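Textile Care, Unit 5: Folding Printed Sportswear
Handout, 1st October. Prepared by Boglárka Medve, Clellside

**5.1 Sorting state**

A garment taken from the pile is treated as unsorted until its type is known. Shorts and jerseys in the same team color are easily confused when bunched. Trim and lining give a first indication only. Open the piece on a flat, padded surface before deciding.
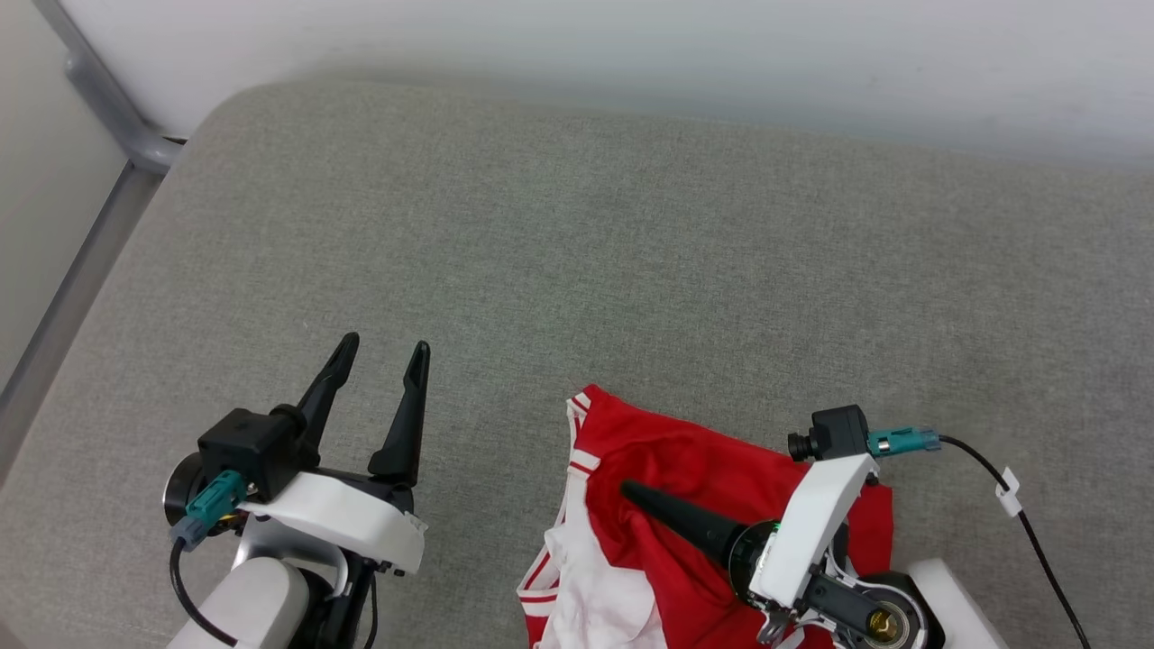 *Fig. 1. Red garment with white piping, crumpled on a gray cushion.*

**5.2 Opening out**

1. Find the hem and one shoulder or waistband corner.
2. Turn any exposed lining back inside.
3. Smooth from the center to the edges with the flat of the hand. Do not pull on the piping; it stretches at a different rate from the knit.

**5.3 Printed areas**

Block numerals are stiffer than the cloth around them. A fold line through a numeral leaves a permanent crease in many heat-applied prints. Plan side folds to fall outside the print, and note the slack that collects beneath it. 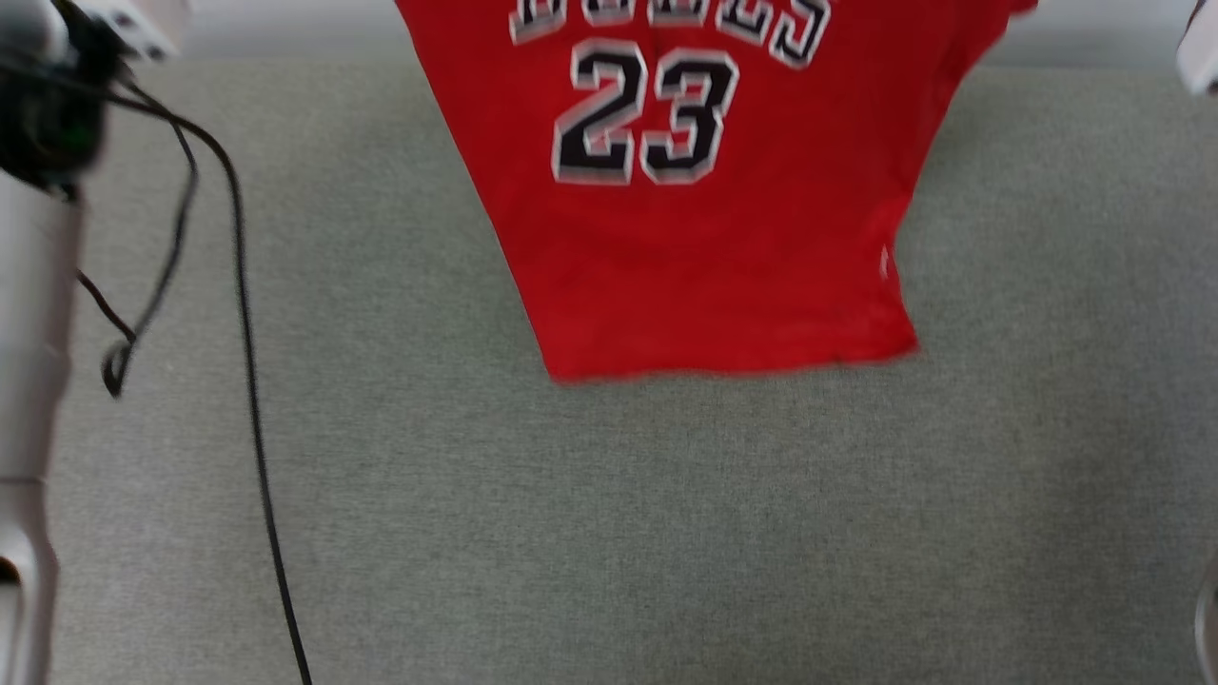
*Fig. 2. Red jersey-style garment, number 23. Faint creases beneath the print; small vertical crease near the lower right side.*

**5.4 Exercise**

Sketch the outline in Fig. 2 and mark two side folds that clear both numerals. State which edge needs correction first. Hand in to Sihan Qin with the April fold charts, sheet 7.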